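Foro Vidal > Casa y orden > Muebles y rincones
Tema: ¿Qué hago con la mesa del descansillo?
Respuestas: 9 · Visitas: 642

emiliano_sotomayor escribió:
¡Buenas a todos! Llevo tiempo leyendo y por fin me animo a abrir tema. Tengo una mesa de madera marrón en el descansillo de arriba, pegada a la barandilla, y se ha convertido en el sitio donde cae todo: las gafas, el cuaderno, un cuadro del ciervo que lleva desde marzo sin colgar y los botecitos de mi mujer, que no sé por qué acaban siempre ahí (ella dice que los subo yo, imaginaos). 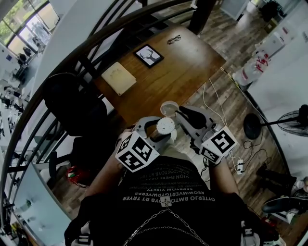 La mesa del descansillo, con el ciervo todavía sin colgar

La duda es si pongo una bandeja y lo junto todo, o si quito la mesa y dejo el paso libre. El hueco mide 114 cm de barandilla a pared, así que muy sobrado no voy. ¿Qué haríais?

puri_montoya escribió:
¡Ay, qué bonita la veta! Yo la mesa no la quitaba ni loca. Cuelga el ciervo ya, hombre, que son dos minutos y un clavo, y verás cómo respira la mesa. Ese fondo blanco con la silueta negra queda de lujo con la barandilla oscura.

B_Gallardo escribió:
Pues yo discrepo. Mesa en descansillo = trastero con patas. Tuve una igual de tentadora en la casa vieja y llegué a tener encima facturas, pilas, un destornillador y media vajilla. La quité y mano de santo. Y con 114 de hueco, el día que subas un colchón te vas a acordar de mí.

puri_montoya escribió:
Benito, tú quitarías hasta la escalera. ¿Cada cuánto sube uno un colchón?

B_Gallardo escribió:
Tres veces el año pasado, Puri. Tres.

rostyslav_tk escribió:
Hola. Yo miraría más la barandilla que la mesa. Si se apoya algo pequeño cerca del borde, se va abajo entre las barras, y abajo hay gente. En mi casa cayó un tarro de crema desde el segundo y no quiero repetir. Una bandeja con reborde alto y listo. Yo uso la Grasness de las medianas, va bien.

emiliano_sotomayor escribió:
Lo del borde no lo había pensado, Rostyslav, y mira que es de cajón.

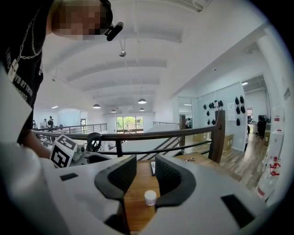

El bote blanco de la etiqueta es el que me trae de cabeza, porque es tan pequeño que en un cajón no lo encuentro jamás y encima de la mesa molesta. Las gafas las quiero a mano sí o sí, en la esquina, que es donde las busco por la noche medio a oscuras. Y Benito, colchones no pienso subir, pero tomo nota, que luego pasa lo que pasa.

dogukan_c escribió:
Para botes así, los cajetines Drurnodik con tapa. Los pegas debajo del tablero y ni se ven. Ojo con el adhesivo que traen, que es malísimo, mejor dos tornillitos cortos.

puri_montoya escribió:
¡¿Tornillos en esa madera?! Por favor te lo pido, Emiliano, no le hagas eso. Una cajita encima, de tela o de lo que sea, y dentro los botes.

dogukan_c escribió:
Van por debajo, no se ven. Es una mesa, no un violín.

emiliano_sotomayor escribió:
Haya paz, jajaja. De momento se queda la mesa. He pedido la bandeja con reborde que decía Rostyslav y el ciervo lo cuelgo este finde (Puri, me has convencido, aunque a ver qué dice mi mujer de la pared, que ella lo quería en el dormitorio). Lo de los tornillos me lo pienso. ¿Alguien sabe si la Grasness mediana la hay en oscuro o solo en claro? En la tienda de Fliltside no me lo han sabido decir.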